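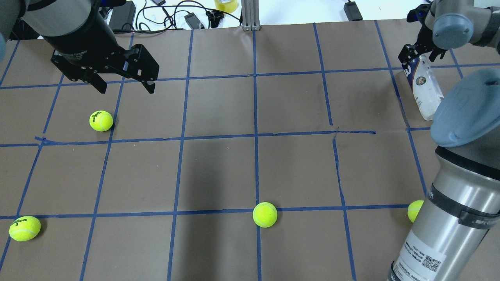 Clomitz Open Day: Frequently Asked Questions

5 min read

Search this site Search Clear

The Clomitz automation lab in Stultton opens to visitors on Sunday, April 23, 2023. The main item on the program is the Ditelov demonstration, a tabletop cell in which two robot arms share one work area and move objects between marked positions. Tennis balls are the standard test object, and the grid is laid out in blue tape on the tabletop so that visitors can follow each move from the rail. Answers to the questions we receive most often are given on this page.

Where is the demonstration?

The cell is in the Cavalcanti Building, ground floor, at the end of the main corridor. Use the east entrance. The west door is for deliveries and stays locked on Sundays. Signs will be posted from the parking lot.

Do I need a ticket?

Admission is free, but each session has a fixed number of places at the rail. Reserve on the bookings page. One reservation covers up to three people. Places not claimed by the start of the session go to visitors waiting in the corridor.

How long is a session?

Each session consists of a short safety talk, the demonstration, and time for questions. There are two sessions in the morning and two in the afternoon. Start times are shown on your confirmation. Doors close when the safety talk begins.

What will the arms do?

The operator gives each arm a start cell and a target cell. The arm moves above the ball, opens its gripper, descends, closes, lifts, and sets the ball down in the target cell. The second half of the session uses both arms at once. The point of interest there is how the controller divides the area so that one arm waits while the other passes. Waiting looks like a stop. It is normal behavior and the operator will say so over the speaker.

Why tennis balls?

They are cheap, they tolerate being dropped, and their size is consistent enough that the grip settings do not have to be changed between trials. They also roll, and a ball released a little too high may leave its cell. The balls are ordinary printed ones. The lettering turns up at a different angle on each ball, and the software has to find the ball whichever way the print faces.

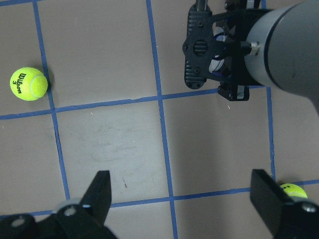
Is the motion preprogrammed?

Partly. The approach height, gripper opening and speed limits are fixed before the session. The position of each ball is measured at the start of every move. If a ball is placed off center, or on a tape line, the arm should still go to it. Visitors may suggest start positions to the operator during the second half.

Does the robot use the tape lines to steer?

No. The tape is for people. It gives the operator and the audience a common way to name a position, for example "second row, left." The lines were put down by hand and are not perfectly straight, so they would make a poor reference for the controller. Calibration is done separately, before the doors open.

What happens if a ball is dropped?

The operator pauses both arms, replaces the ball and restarts the move. Please do not reach over the rail to return a ball. If one rolls to your feet, leave it there and raise a hand.

Is it safe to stand nearby?

Yes, behind the rail. The arms run at reduced speed on open days, and there is a stop button at each end of the rail. The buttons are for staff, but any visitor may press one in an emergency. Restarting takes a few minutes.

Is it loud?

No. Normal conversation is possible at the rail. The speaker used for the safety talk is the loudest item in the room, and visitors who prefer less volume should stand at the corridor end.

Can children attend?

Yes, with an adult. The rail is high for small children, and there is a low step on the left side for them. Strollers can be left in the corridor.

Can I take pictures or video?

Both are allowed without flash – flash can upset the ball detection. Tripods are not permitted at the rail.

Can I operate the arms myself?

Not at this event. Hands-on sessions were offered in January and may be repeated. Dates will be listed on the bookings page when they are set.

Is the building accessible?

The east entrance is level, and the rail area has space reserved for wheelchairs. Tell us when you reserve and a place will be held until the session starts.

What if I have to cancel?

Use the link in your confirmation. Canceled places are released right away.

Shares 2 Comments 3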